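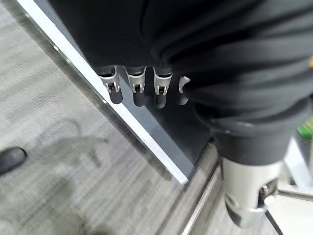 Matt black fabric in folds, dark grey below. Photo: Milagros Giraldo

Draltau low shop shelving, charcoal with white trim
Reviewed by Milagros Giraldo, September 2026

I run a small snack and drinks shop called Ospina. In March I replaced the old shelving along one side with the Draltau low range, bought through Pelovero, who also supply our till paper and price labels. This review covers the shelving only. I paid the normal price for it and Pelovero have not asked me to write anything.

The range comes in sections which you join in a line. Each section has a base panel, the shelves and a front strip for each shelf. You can get it in charcoal, cream or plain white. I chose charcoal with the white strip. Our previous shelves were white all over and showed every mark from the crates, and the bottom ones looked tired within a year.

Delivery and putting together

Everything came flat and well wrapped, apart from the front strips, which were in a long thin box with hardly any padding. Two strips had bent corners. Pelovero sent new ones without arguing, but they took 18 days to arrive and I had to open with bare edges on one section.

The first section took me most of a morning. The instructions are drawings with no words, and the drawing for the shelf supports shows them from behind, so I put them in upside down. Once I had seen the mistake the rest went well. Later sections took 20 minutes each, working alone. You need a rubber mallet and a spirit level, neither of which is in the box.

The feet underneath turn to adjust the height. Do this before the base panel goes on. With the panel fitted you can't get a hand in, and I had to take one off again when a section rocked.

Daily use

Filling the shelves is easy. The depth suits boxed biscuits, bottles and multipacks, and there is enough room between levels to get a hand in over the top of most things. Moving a shelf up or down is a job for two people if you don't want to empty it first. I have done it alone after closing and would not recommend it.

The shelves have not sagged, even under water bottles. Lighter goods tend to slide if a customer pushes something in from the side, as the surface is quite smooth. I bought a roll of ribbed liner from Hukik for the levels with small packets on them. It cuts with kitchen scissors and has stayed put. Draltau sell their own liner, but it costs more and was out of stock when I ordered.
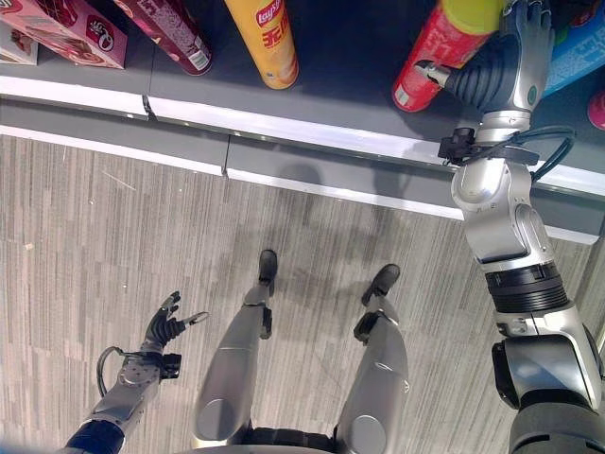
The front strip is the part I have most to say about. It does the job of finishing the edge, and paper labels clip into it neatly, but it gives you nothing to stop stock from rolling forward. Square boxes are fine. Round packs are another matter: the yellow Lay's canister and the dark magenta can are at an angle on the shelf, with their bases towards the edge. Standing them upright is the answer if you have the height for it. If not, you want the clear lip that Draltau list as an extra, and in my view it should be included. The other thing is the joins. Where two sections meet there is a visible seam in the white strip, and another in the trim of the base panel lower down. Neither bothers me in a shop. Anyone hoping for one clean line from end to end should know that they won't get it.

Cleaning

The charcoal was a good choice for crumbs and a poor one for dust. Pale dust shows on it by the afternoon, mostly on the ends of the shelves where the stock is thin. A damp cloth takes it off. Don't use anything with bleach in it on the white strip; I tried it on a spare piece and it left a dull patch.

The base panel was worth having. Our floor is a grey and beige striped carpet, and the old units stood on open legs, so packets got kicked underneath and stayed there until stocktaking. With the panel in place the vacuum cleaner can be run straight along the bottom. The trim on it has picked up a few grey marks from shoes and trolley wheels, and most of them rub off.

Compared with Hukik

Before ordering I looked at the Hukik low unit, which another shop on our street has. It is cheaper and the shelves click in without tools. It also has a raised front edge as standard, so it is better for tins and tubes. Against that, it felt less steady when I leaned on it, and it had no base panel in the size I needed. For a shop with hard flooring and mostly round stock I would look at the Hukik first.

Things I would change

Pack the front strips properly. Print a few words in the instructions, or at least mark which way up the supports go. Include the clear lip. I would also like the end panels sold singly, as they only come in pairs and I have one left over in the stockroom.

I have since ordered 2 more sections in the same colour for the drinks side, with the lips this time. Pelovero say the strips now come in a stiffer box.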